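Section 4. Loading the Rack with Cups, Mugs and Glasses

The Trimunari wire dish rack holds plates in the upright tines, but many homes use it mostly for drinkware. This section covers loading cups, mugs, tumblers and small pitchers. For plates, see Section 3.

Before you start

1. Put the rack on a flat, level surface. Stone, tile and sealed wood are all suitable.
2. Press down on each corner in turn. If the rack rocks, turn it end for end and try again. Do not bend the feet to level it.
3. Leave a few inches clear on the side you load from.

Note: The rack has no tray. If your counter marks easily, lay a folded towel under it.

Loading

4. Start with the tallest pieces. A tall tumbler will not stand straight between the rods, so let it lean with the base up and the mouth down. Check that it rests against a loop and not only against another glass.
5. Place pitchers next, upside down or on their side. Turn the handle toward the outside of the rack.
6. Add mugs last. Set each one mouth down across at least two rods. Most mugs have a shallow hollow in the base that holds a little water after washing - wipe it with a cloth or tip the mug for a moment before you let go.

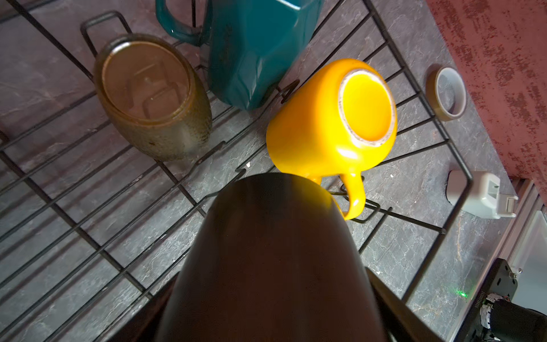 7. Keep handles pointing away from the next piece. A handle hooked under a loop is the usual cause of chips when the rack is unloaded in a hurry.
8. Leave a finger's width between glass and stoneware. They can touch without harm while still, but not when the rack is moved.

CAUTION: Do not lift or slide a loaded rack. Unload it first.

CAUTION: Do not stack one mug on another in the rack. Nested cups dry slowly and can stick together.

Unloading and sorting

9. Wait until the pieces are dry to the touch. Thick stoneware takes longer than glass or plastic, roughly 90 minutes in a closed kitchen.
10. Take pieces out in the reverse order, mugs first and tall glasses last.
11. Stand everything on the counter in front of the rack before putting it away. Check rims and handles for chips at this point.
12. Leave the rack in place until you have finished sorting.

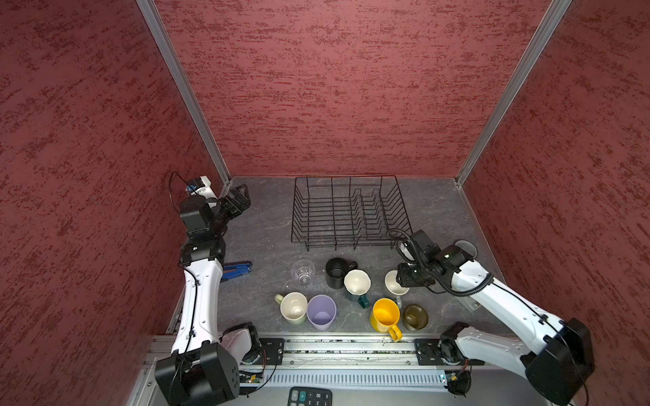
Fig. 4-2. Rack empty, cups on the surface in front.

Note: Cups with a scalloped or uneven rim may not sit flat when turned over. Lean them against a tine, as for a tumbler.

Care of the wire

Wipe the rods with a damp cloth and mild soap once a week. Do not use steel wool. If the black coating is worn through at a joint, stop using that part of the rack and order a touch-up kit (part 29). The kit also fits the older Nara rack.

Trimunari Housewares, Vorinville - Customer help: Rukhsana Sial - © Trimunari, since 1991 - Back to top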